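Vanity table with carved mirror, worth keeping on the landing?

sdanko_home
We have one of those white vanities with the big oval mirror bolted on, scrolls and leaves all over it. The listing called it a Brindetti and said "heirloom quality," which I take to mean painted. My sister-in-law swears it's the nicest piece in the house. I think it's a dust trap that holds three things and a plastic plant. Before I put it up for sale I'd like to hear from people who live with one. Do you sit at it? Or does it just stand there being white? 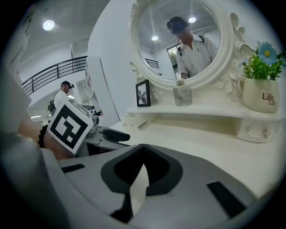 The seller wanted 2000 for it new, according to him, and I have my doubts about that too. We paid a good deal less. The drawers are tiny. I can get a hairbrush in one if I push.

fodier_fan
Keep it. You can't buy carved frames like that anymore.

Paulík
Carved? I'd bet money it's molded resin. Go over the back of the scrollwork with a fingernail. Wood has grain and a bit of fuzz where the tool slipped. Resin is smooth and the flowers on both sides match exactly. I've looked at 16 of these "carved" mirrors at estate sales and 3 were wood.

sdanko_home
There's one flourish on the upper right I could never match to anything. I'll check the back tonight. If it's resin, does that change what I should ask?

Paulík
It changes what you should say in the ad. Don't write carved if you don't know.

toth_l
Ľudovít here, I refinish these for a living so take that how you like. Resin isn't a crime. What goes wrong on this style is the joint where the mirror meets the table. Put a hand on top of the frame and push gently. If the whole thing rocks, fix that first and argue about carving later.

fodier_fan
Mine never rocked. Ten years.

toth_l
Then yours is tight. Good for you. I see the other kind.

velto_nights
I'm with the OP on usefulness. The top looks big until you use it, and then everything migrates to the back and you're reaching over your own stuff. I had one in a guest room and guests put suitcases on it.
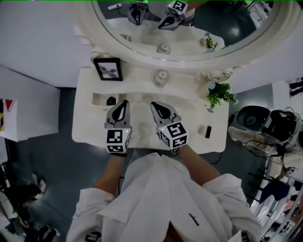 The front edge is what bothers me on these. A curved edge looks sweet in a catalog, but you can't push a chair in square to it and you can't clamp a lamp anywhere. And people end up parking everything along the back anyway. In yours the glass bottle with the white cap is standing right up against the mirror, with the framed picture in one back corner and the plant in the other, so most of the open space is where your elbows go. Good for doing your face, I guess. Useless as a desk.

sdanko_home
That bottle lives there because it fell off the front once. The "Life" pot was a gift and I'm not allowed to move it. Otherwise yes, fair.

fodier_fan
So clear it off and use it! You're blaming the table for the stuff on it.

velto_nights
I'm blaming the table for being a bad shape. Different complaint.

Paulík
Did you look at the back yet?

sdanko_home
Looked. Smooth as a spoon. So resin, or something like it. It does rock a little when I push the top, left side more than right.

toth_l
Two screws and a shim, probably. Take the drawers out before you tip it. Those round crystal knobs come loose and roll under things, and a replacement set can run you 40 if you want them to match.

fodier_fan
I'd still keep it.

sdanko_home
I'll tighten it and leave it up through June. If I haven't sat down at it by then it goes, and the plant can go with it.

Paulík
Put "resin frame" in the ad.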